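Cellules à deux bras : un guide de bonnes pratiques sort enfin des grandes usines

Publié le 25 juillet 2024

Bonne nouvelle pour tous ceux qui font travailler des robots sur un coin de table : le guide Samier, consacré aux petites cellules de manipulation à deux bras, est disponible dans sa première version complète. Trente pages, en accès libre, et un ton qui donne franchement envie de s'y mettre !

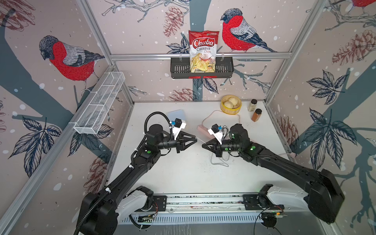
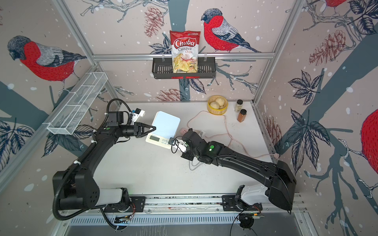 Cellule de table à deux bras montés sur un rail linéaire commun, avec des objets de cuisine sur le plateau.

Le texte a été préparé dans le cadre du projet Triltero, qui rassemble des laboratoires et de petits intégrateurs autour d'une question très concrète : comment organiser un poste où deux bras se partagent quelques dizaines de centimètres, des câbles et des objets du quotidien ? Les documents destinés à l'industrie lourde répondent mal à cette situation. Les équipes se débrouillaient donc avec des consignes maison, souvent bonnes, rarement écrites, et perdues au premier changement de personnel.

Le guide commence par l'espace commun, la zone que les deux pinces peuvent atteindre en même temps. Il demande de la délimiter avant toute programmation, de la vérifier à chaque changement d'outil et d'y limiter la vitesse à 250 millimètres par seconde pendant les phases de mise au point. Lorsque les deux bras partagent un rail, les positions des embases doivent être notées dans la fiche du poste, avec la date du dernier contrôle.

Vient ensuite le chapitre que beaucoup attendaient, celui des câbles. Il y en a toujours trop ! Samier distingue ceux qui appartiennent à la cellule (gaines le long des bras, liaisons des caméras de poignet) et ceux qui font partie de la tâche, par exemple un cordon à déplacer ou une fiche à saisir. Les premiers doivent être attachés et contrôlés sur toute l'amplitude du mouvement. Les seconds peuvent rester libres, à condition que leur présence soit inscrite dans la fiche et que toute manipulation de connecteurs se fasse hors tension tant que la procédure n'a pas été validée.

Le décor a droit à sa propre section, et c'est une très bonne idée. Parois unies ou papier peint chargé de motifs, paniers accrochés, bocaux, emballages : tout ce qui entre dans le champ des caméras compte comme un élément du poste. Le guide recommande de photographier la cellule au début et à la fin de chaque série d'essais, puis de conserver ces vues avec les enregistrements. On compare ainsi deux séries sans devoir se fier à sa mémoire, et on retrouve vite le bocal qui a changé de place.

Les voyants reçoivent eux aussi leur petit rappel. Leur signification doit être affichée près du poste, dans la langue de l'équipe, et un voyant vert ne dispense jamais de passer par la procédure d'arrêt avant d'approcher les mains.

Côté contrôles, la version publiée retient 7 points à vérifier avant la mise en route :

arrêt d'urgence accessible et essayé
fixation des embases sur le rail
état des gaines et des attaches
serrage des supports de caméra
ouverture et fermeture des pinces
plateau conforme à la fiche du poste
zone d'approche dégagée

La liste tient sur une demi-page et peut être affichée telle quelle. Un contrôle approfondi s'y ajoute toutes les 1 000 heures de fonctionnement, avec démontage des capots et examen des circuits et des fils situés près des chariots.

Une version de travail circulait depuis juin chez les participants. L'atelier Tzavaras, qui l'a adoptée sur ses postes d'essai, a obtenu que la fiche soit simplifiée : les rubriques facultatives sont maintenant regroupées à la fin, et l'ensemble se remplit au crayon, debout, à côté de la machine. Le site de Stevcombe a demandé de son côté un paragraphe sur les denrées et les récipients utilisés comme objets d'essai. Il prévoit que rien de ce qui est passé entre les pinces ne soit consommé ensuite, et que les contenants remplis soient étiquetés.

Le guide reste d'application volontaire et ne remplace ni l'analyse des risques ni les obligations légales de l'employeur. Il se télécharge sur la page du projet Triltero, accompagné de la fiche de poste vierge et de la liste de contrôle. Les remarques sont bienvenues par le formulaire en ligne, et une annexe sur les outils interchangeables est déjà en chantier. On la lira avec grand plaisir !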